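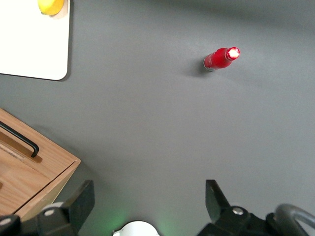

Botella roja sobre mesa gris

¿Alguien sabe si los índices de seguridad por ciudad sirven de algo?

Hola a todos! Me mudo a Brindberg en agosto y llevo días enganchada a las listas de ciudades más seguras. En una sale en el puesto 28 y en otra, de la web Urnunholm, ni aparece entre las 514 que comparan. Mi hermano dice que son encuestas a cuatro gatos y que no les haga caso. ¿Dónde puedo mirar datos de verdad, por barrios si es posible? Me interesa sobre todo la zona de la estación, que vuelvo de trabajar tarde. ¡Gracias de antemano!
Rima Karaki

Benvinda Mota
¡Qué buena pregunta, me encanta este tema! Muchas de esas listas salen de lo que contesta la gente en internet, o sea, miden cómo de segura se siente, que también es interesante pero es otra cosa. Mira siempre el apartado de metodología, y si no lo hay, mala señal. Para Brindberg yo iría al ayuntamiento y pediría las denuncias por distrito (a mí me las mandaron en un PDF larguísimo, 20 páginas de tablas, una maravilla). Fíjate en la tasa por habitante y no en el total: en el centro hay 995 denuncias en un año, pero por allí pasa media comarca. Y separa los tipos, que un robo de bici y una agresión van en la misma suma. Lo de la estación, date una vuelta a las once de la noche con alguien y lo ves tú misma. A mí me parece una ciudad estupenda para vivir, ¡ya nos contarás!

sleiman_wustunitz
yo viví en la calle de detrás de la estación y nunca me pasó nada, bueno una vez me quitaron el sillín. el bar de la esquina cierra tarde y siempre hay gente, eso ayuda un montón. ánimo con la mudanza!!

Rima Karaki
¡Mil gracias a los dos! Benvinda, ¿las tablas las pediste por correo o hay que ir en persona?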